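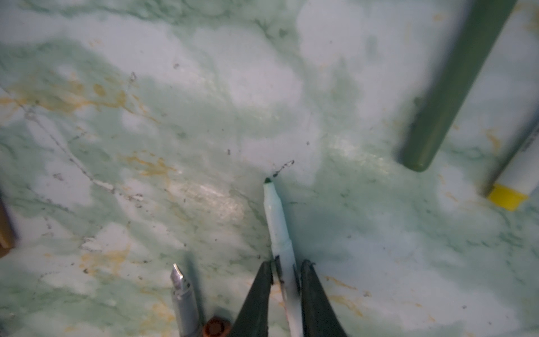
Mar 27, 2019

Overflight notebook, Fukwood–Vedar

Big day. The Plaria corridor is in the model and it runs end to end! I've been wanting to type that since the overflight permission was announced, and I'm writing it all down tonight while I still remember which switches I flipped.

Quick recap for anyone picking this up cold. Fukwood to Vedar has always been flown the long way, down the coast, around the bottom of Plaria and back up over water. On a globe it looks silly. The straight line goes right through the middle of Plaria, and that airspace has been shut to anything headed for Vedar for as long as any of our charts go back. Now there's a permission, for one carrier, on one airway, and the question for us is what it really changes: minutes, fuel, payload, crew hours. The politics are fascinating and I read far too much about them over lunch, but this notebook is for the flying part.

Setup

Cui (the route tool, for newcomers) takes a list of waypoints, a wind file and an aircraft table, and gives back time and fuel leg by leg. Until this week the Plaria region was simply a wall in the map. Cui would hit it and slide along the edge. I took the wall out and put in a single open airway with an entry fix in the northwest and an exit fix in the southeast, which matches the permission as we understand it. Everything on either side of that airway is still closed. So there's no free choice inside Plaria: you join, you follow the line, you leave.

Aircraft table is the single-class 179-seat layout. I left the weights exactly as they were for the coastal runs so the two sets can be compared directly. Same cost index, same climb profile, same reserves policy. The alternate for Vedar is the one we always use.

Wind files: 300 archived days, mixed seasons. I'd have liked more but a bunch of the older files have gaps at the upper levels and I don't trust the fill-in. Better a clean set.

First result

The new track is 372 nautical miles shorter than the coastal one. I ran that by hand on the paper chart with dividers as well, because it seemed large, and the hand figure came out close enough to make me happy. I had been carrying a smaller number in my head, from a sketch I did when all this was still rumor. The sketch assumed we'd have to enter Plaria much farther south. The actual entry fix is a gift.

In time, still air, it comes to a bit under an hour each way. That is lovely! It means the round trip might fit inside one crew duty period, which the coastal routing has never done with any comfort. I want to be careful with "might", see further down.

Winds

Here's where it got interesting. Eastbound, the long way around has one thing going for it: on winter days it drops south into a good strong tailwind, and it claws back part of what it loses in distance. I always suspected this but had never had a straight track to compare against. On the days with the strongest jet, the coastal route gives up much less than the map would lead you to think. It never wins. I looked for a day where it wins and there isn't one in the set. But it comes nearer than I'd have guessed, and I think that's a really pretty result.

Westbound is the opposite. The coastal route has to fight that same wind for a long stretch, and the Plaria track stays mostly north of it. So the savings are lopsided, small-ish going out and large coming home. Anyone building a schedule from one average number will get it wrong in both directions. I've put the two directions on separate sheets and I'm not going to merge them, even if someone asks for a single line for a slide.

I plotted the whole year of savings by direction and the two clouds of points barely touch in January. By summer they've drifted together. Worth looking at the plot if you have a minute, it's pinned over the chart table.

Fuel and payload

Less time in the air means less trip fuel, obviously, but the second part is the one I'm excited about: you also don't have to carry the fuel that was carrying the fuel. On the coastal westbound leg we've been payload limited on bad winter days, which in plain words means empty seats you could have sold or bags that come along tomorrow. With the Plaria track the full cabin goes every day in the set, both ways, with some cargo room left over. I went back and reran the worst days twice.

One catch, and it's a proper one. There is nowhere obvious to put down inside Plaria. The permission as worded covers flying through. It says nothing about diverting into one of their airports. In a real emergency I have to believe any airport would take you, that's how the whole system works, but for planning you can't list an airfield as an en-route alternate on belief. So I ran everything with no Plaria alternates at all. That forces the depressurization case to reach a field outside the border, at low level, burning a lot more, and on the middle part of the airway this case sets the fuel load. It eats a fair slice of the savings. Still well ahead of the coast, just less so.

If Plaria's airports could be listed, the case goes away. I ran that version too and saved it under a name nobody could mistake for the real one, because I know how these things travel.

Overflight charges

I have placeholders only. Plaria charges by distance and weight, but the rate sheet I've got is old and may not apply to this route. The coastal route pays charges as well, to more states, each for a shorter stretch. My placeholder has the two coming out similar. Please don't quote it.

What went wrong

Lost most of the morning to a sign error at the exit fix. I'd typed the longitude correctly and then Cui's import flipped it, since that column in the template still had the old hemisphere flag. The plane left Plaria and went charging off across an ocean it had no business visiting. Very handsome great circle, completely useless. Flag fixed in the template, and I added a check that yells if any leg is longer than the whole trip.

Second thing, smaller. The handover between control regions at the southeast end has a level restriction, and I'd left it out. You can't hold the cruise level you'd like through the exit fix, you have to be down at the lower one before you get there. Putting it in cost 5 minutes on the worst day and next to nothing on the usual ones. It's in all the results above.

Third, a thing I don't understand yet. On a handful of days the eastbound flight picks a step climb very early, before the entry fix, and then sits there. It isn't wrong, the fuel agrees, but I can't see why it prefers it. Could be the temperature field. I'll pull one of those days apart leg by leg.

About the crew duty question

The round trip in one duty period works in the model on most days. It depends a lot on the turnaround at Vedar, and we've been using a turnaround from a different, quieter airport. Vedar has extra security screening for departing flights and I don't have a good figure for how long it takes. If it's long, the neat one-crew round trip falls over on winter westbounds, which are the days it's most tempting. I'd hold off telling anyone it works. It looks good! I'd hold off.

Also, the permission names days of operation, and nothing says a late flight keeps its slot on the airway. If you miss the window at the entry fix, do you wait, or do you go around the coast? And if you go around the coast, did you load enough fuel for that? I hadn't thought about it at all until late this afternoon and it could matter more than everything else on this page. A dispatcher would want the coastal fuel on board, or a decision point well before the border where you can still turn south. I sketched a decision point on the chart in pencil. Cui can handle it as a branch, I'm fairly sure, using the same trick as for the ocean tracks.

Things to do next

Branch at the decision point, with coastal fuel as the fallback. Start westbound, it's the harder one.

Better turnaround time for Vedar. Ask the ground handling people, politely, again.

Current rate sheet for Plaria.

The early step climb.

Rerun the whole set with a heavier cargo load, only to see where the payload limit comes back in. I'd like to know where the edge is.

Look at who else could use the airway if the permission were widened. Fukwood isn't the only city up here with a silly-looking route to Vedar, and a couple of the others would gain even more than we do. That's for fun, after the rest.

Files are in the shared folder under today's date, eastbound and westbound kept apart. The old coastal set is untouched. If you rerun anything, use the new template, the one with the fixed flag. The old one is still in there and I'll delete it in the morning once I've checked that no other job points at it.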